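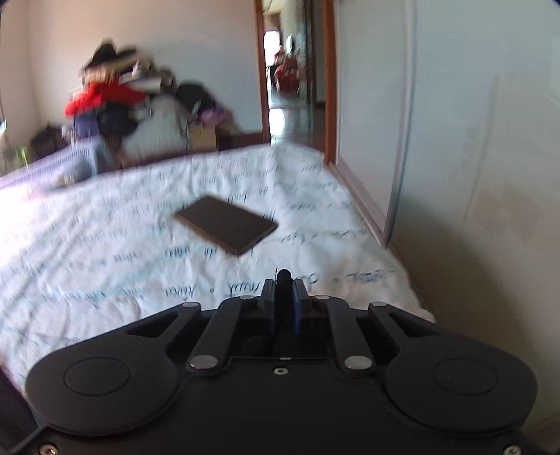
3 min read

4. Making your first drone loop

The Skovgate has two inputs. Use input A for a synth or guitar and leave input B empty until section 6.

1. Turn the output level fully down and connect the power supply.
2. Plug your instrument into input A.
3. Hold LOOP until the light turns amber. The memory is now clear.
4. Set LENGTH to LONG. This gives you up to 600 seconds.
5. Play one low note and press LOOP once to start recording.
6. Press LOOP again to close the loop. The light turns green.
7. Bring the output level up slowly.
8. Set DECAY to 3 and add a second layer in the same way.

Note: Layers fade with each pass. At DECAY 3 a layer is still audible after several minutes. At 0 it stays until you clear it.

Note: If you hear a click at the join, set FADE to 400 ms and record again. Existing loops are not changed by this setting.

CAUTION: Feedback builds up quickly with DECAY at 0 and TONE fully right. Do not wear headphones while setting these two controls.

CAUTION: Do not remove the power while the light is flashing. The loop being saved will be lost.

To keep a loop, hold SAVE and turn the dial to a free slot.

Text by Mali Craddock. Revised 4 February 2018.

Related
Using the Skovgate with the Tusbridge reverb
Replacing the footswitch
Van Loon filter: quick settings

Comments

pedalbin: Does step 4 work on the older firmware? Mine stops well short.

Mali Craddock: You need the December update for LONG.

arbour_k: FADE fixed my click, thanks. Slot 1 still won't save though.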